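Stand: Juni. Die Fragen wurden aus den Rückmeldungen zum letzten Besuchstag bei Wirness zusammengestellt.

## Besuchstag Textilhandhabung: häufige Fragen

**Was wird vorgeführt?**
Zwei Roboterarme mit Parallelgreifern falten Kleidungsstücke auf einer gepolsterten Arbeitsfläche. Die Vorführung gehört zum Projekt Texier und läuft auf dem regulären Versuchsstand. Eine gesonderte Messeversion gibt es nicht.

**Wie lange dauert ein Besuch?**
Angesetzt sind 135 Minuten: Sicherheitseinweisung, Vorführung, Fragerunde. Beginn ist um 14 Uhr. Nach Beginn der Einweisung ist kein Zutritt mehr möglich.

**Welche Kleidungsstücke kommen zum Einsatz?**
Vorwiegend Trikots und T-Shirts. Trikots mit großen Ziffern sind anspruchsvoller, als sie wirken: Liegt die Nummer teilweise in der Falte, stehen der Bildauswertung nur Bruchstücke zur Verfügung. 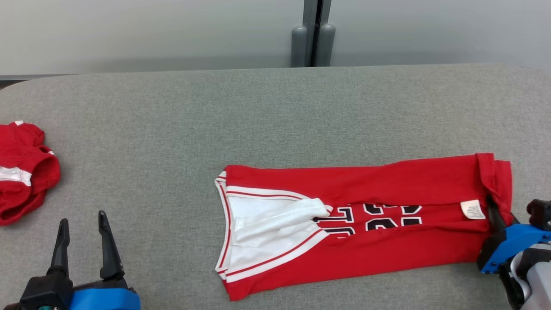
Dünne Stoffe verrutschen zudem beim Loslassen. Die Öffnungsbewegung des Greifers wird deshalb langsamer gefahren als die Schließbewegung. Die Parameter stehen im Handzettel, der am Eingang ausliegt.

**Warum ist die Arbeitsfläche gepolstert?**
Der Greifer muss unter den Stoff gelangen. Auf einer harten Platte führt schon ein geringer Höhenfehler zum Kontaktalarm. Das Polster gibt nach, und die Fingerspitzen können leicht eintauchen.

**Wie viele Faltvorgänge sind bisher erfasst?**
Der Datensatz umfasst 2076 Vorgänge. Abgebrochene Vorgänge sind enthalten und als solche markiert.

**Kann das System auch zerknüllte Ware aufnehmen?**
Ja, mit Einschränkungen. Bei ungeordneten Stücken sucht die Steuerung zuerst eine Kante oder einen Saum. Nach drei erfolglosen Greifversuchen wird der Vorgang abgebrochen, und das Bedienpersonal legt das Teil neu auf.
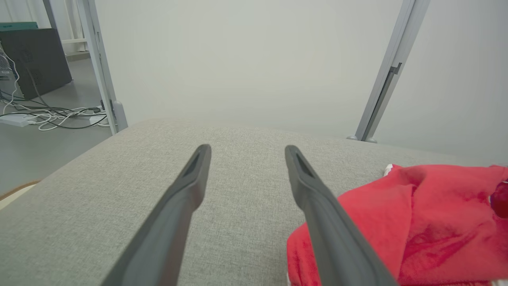 **Wo halten sich die Besucher während der Vorführung auf?**
Hinter der Bodenmarkierung, mit 2 m Abstand zum Arbeitsbereich der Arme. Die Markierung darf nur nach Freigabe durch das Bedienpersonal überschritten werden.

**Darf fotografiert werden?**
Im Vorführbereich ohne Blitz. Bildschirme mit der Steuerungssoftware Grenent dürfen nicht aufgenommen werden.

**Gibt es weitere Termine?**
Der nächste Besuchstag findet am Standort Fukden statt. Anmeldungen nimmt der Empfang entgegen, Gruppen bitte gesammelt und unter Angabe der Personenzahl. Geschlossenes Schuhwerk ist an beiden Standorten Pflicht.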